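Knitting from the scrap bin, and what I learned about gauge

I started keeping a scrap bin in July, after I moved my yarn from the hall closet to the spare room and saw how much of it was leftovers. Most of the balls were too small for a hat and too big to throw out. I weighed the whole lot on the kitchen scale and got 1,313 grams. I decided I wouldn't buy anything new until that number was under 1,000.

Small garments seemed like the obvious way to use it up. A sweater for a stuffed animal takes very little yarn, and you can finish one in a couple of evenings. You also get to practice the parts that scare people on full-size sweaters, like picking up stitches around an armhole, without ripping out a month of work when it goes wrong.

My first one was too small. I had cast on 60 stitches because that was what the pattern said, and I skipped the swatch. The pattern was an old Brimitz leaflet written for a thinner yarn than mine, and I went down two needle sizes to make up for it. That made a stiff fabric that would not stretch over anything. I unraveled it down to the ribbing, then unraveled the ribbing too.

For the second one I made a swatch. I washed it, let it dry flat overnight, and measured it in the morning. It had grown a little in width and hardly at all in length. If you use superwash wool you should expect that. Cotton does something different, and I still haven't worked out what.

Stripes are good for scraps, but you need to decide early what to do with the ends. For a long time I cut the yarn at every color change and wove everything in when I was done. On a small piece with narrow stripes that can take longer than the knitting. Now I carry the unused color up the inside and twist it with the working yarn every second row. It leaves a slight ridge at the side, and on a toy I don't mind it.

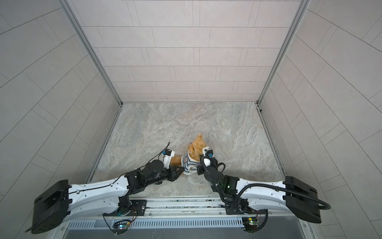
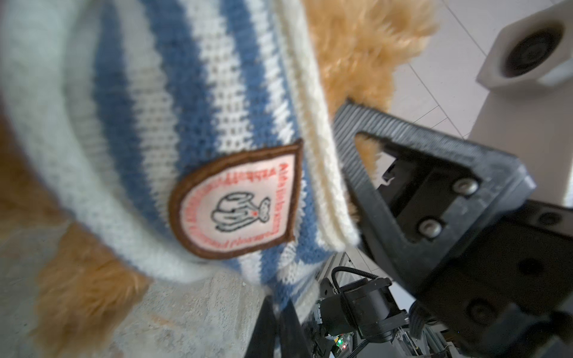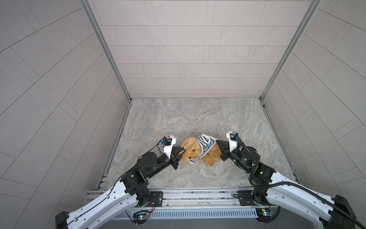 The other thing I changed was the neck opening. Stuffed animals have big heads compared to their bodies, and a normal crew neck won't go over them. You can leave one shoulder open and close it with a button, or you can knit the piece flat and put a band up each edge like a cardigan. I prefer the band. I pick up three stitches for every four rows, work one-by-one ribbing for five rows, and bind off loosely with a needle one size larger. If the band flares out, you picked up too many. If it pulls in and puckers, too few.

Igor Zalewska from my Thursday-turned-whenever knitting group uses a crochet edge instead. It is faster and it lies flatter, but I don't like how it looks next to stockinette. He thinks ribbing is too bulky at this size. We have both gone on doing it our own way.

On yarn, the Fanik sport weight has held up best of what I had. It splits a bit if your needles are very pointed. The Trendley I would use only for contrast stripes, as it pills.

The scrap bin is down 12 balls so far. I haven't weighed it again. Next I want to try a raglan from the top down, in gray and whatever green is left, and I need to find my stitch markers before I can start.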